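Curkik yellow foam sponges, pack of 16
Reviewed by Myrtle Escobedo

I bought these in June because the Gallagher store had stopped carrying my usual brand and the Curkik pack was on the end shelf with a big sticker saying "900 wipes per sponge". I don't believe that figure and I'm not sure how anyone would check it. Who wipes a bench 900 times and keeps a tally?

So, a plain yellow sponge. No scourer on the back, no scent that I could pick up, no groove for your fingers. The packet says it "springs back from any squeeze", and that was the claim I most wanted to test, as cheap foam tends to take a crease and keep it.

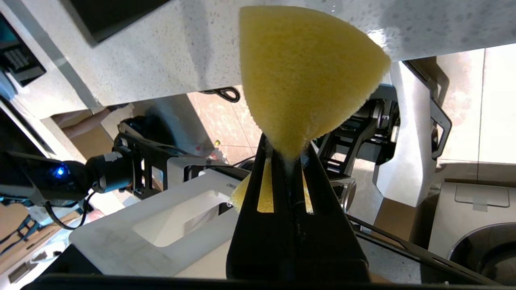

Yellow sponge pinched hard at the base, against the speckled benchtop.

My verdict on the spring is fair, with grumbles. A quick squeeze is fine. Leave one jammed behind the tap overnight and it's still a bit lopsided at breakfast. The foam is fine-grained and soft, and that suits a smooth benchtop, but it has no bite at all. Dried porridge laughed at it. I ended up using a fingernail, and I could have done that without spending a cent.

On crumbs it's good. On tea rings it's good if you get to them the same day. On grease it drags the stuff about until you've rinsed it twice, and the packet's "one-pass clean" is wishful. I also found that a very wet sponge leaves streaks on a pale speckled surface – you don't see them straight on, only when you catch the light along the bench. Wring it properly and the problem mostly goes away. 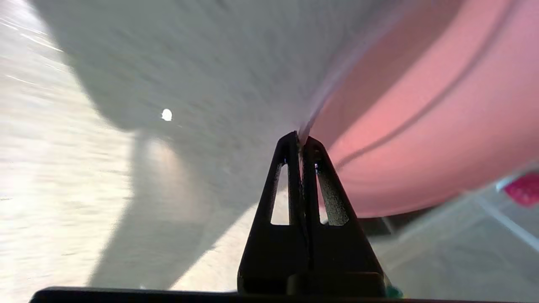

What I'd still do, whichever sponge you buy, is go over the bench with a dry cloth afterwards. I've been doing it for years and the Curkik hasn't talked me out of it. The Seltau sponges I used before were thicker and needed less of that, but they cost more and the corners crumbled after 8 days or so of ordinary use. These have kept their corners so far.

Price: 55 cents each if you buy the full pack. The Hikville supermarket sells them singly for more, so don't bother there.

Would I buy them again? Probably, on special, for benches and the fridge shelves. I wouldn't use them on pans. Three stars, and it would have been three and a half without the 900 nonsense on the sticker.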